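Tablet does not charge after battery change, is it the port?

Posted by Chun-hung Peng in Tablets and Phones

My Lanel tablet is four years old. In May I paid a repair shop for a new battery, and since then it charges only if I hold the cable a little upwards. The shop says the port is a separate repair. Is it worth to pay, or should I buy another one?

Fiona Cowie
Buy a new one, four years is old for a tablet.

Ruben Dijkstra
Please first clean the port. Switch the tablet off, take a wooden toothpick and remove the dust very gently. Then try a second cable. If it still charges only at one angle, the port is probably loose, and I would ask the shop if they closed the case correctly – mine had forgotten one screw.
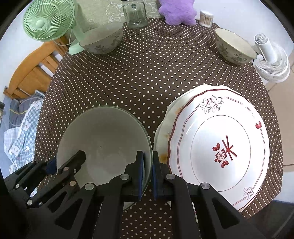 If you open the tablet yourself, prepare the table before you start. The screws are very small and they roll away. A plain, light cloth is best for this work. On a dark brown tablecloth with white polka dots, like mine, a small screw is very difficult to find, and the plates and the big white bowl should go back to the kitchen first. I keep the screws in a cup with a lid – the order is also important, so I make a drawing.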